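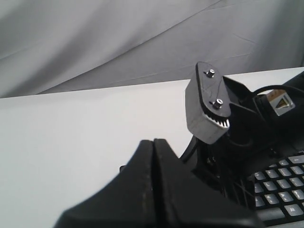 White tabletop, gray fabric behind.

I've been after a proper work table for years, and in October I finally bought the Javley, the plain white one with the straight edges. I sew a bit, I wrap an embarrassing number of presents, and I do my taxes on whatever flat surface is going, so it gets used for everything!

First off, the delivery. It came in 2 boxes, and of course they showed up on different days, legs first. The top followed a day later, very well packed (so much cardboard, my recycling bin is still recovering). Putting it together took me 86 minutes, and a good chunk of that was hunting for the right bolts. There are 16 of them in one bag, in two lengths that are so close you really have to hold them side by side. A second bag would have been nice, Javley.

Once it's up, it's solid. My old one was a Brosero and it shivered every time I ran the sewing machine at full speed, to the point where pins would walk off the side. With the Javley I can lean my whole weight on a corner to cut a pattern and it just sits there. My neighbor Kimutai Odera came over to borrow a drill, sat on the end of it without asking, and it didn't make a sound.

Now the white. I love it and I also kind of regret it. Fabric colors look right against it, and on a dark afternoon it brightens up the whole corner of the room. But tea rings! Leave one for an hour and it wipes away fine, leave one overnight and you're going to be rubbing at it with baking soda. Pencil comes off with a normal eraser. I got a blue marker line on it in the first week and there's still a ghost of it if you know where to look. 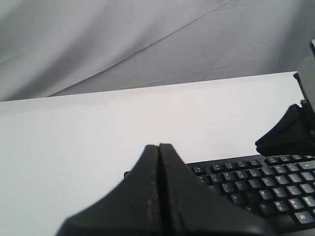 The height is fixed, and for me that's the biggest complaint. I'm tall and it's great for standing and cutting, but for sitting I had to crank my chair all the way up and put a box under my feet. Anas Zein, from my Saturday quilting group, has the Proramico, and hers goes up and down with a handle. It's a lovely thing. It also cost her nearly 12 weeks of waiting, and when you raise it all the way it has a bit of a wobble, so pick your poison.

I looked at the Tsao too, in the store, and the surface felt nice, but there's a bar running right across where your knees want to go. Try before you buy with that one.

Would I get the Javley again? Yes, probably in the same color too, with a big cutting mat ordered the same day. Four stars from me, and I'd bump it up to five if they ever sell shorter legs for it.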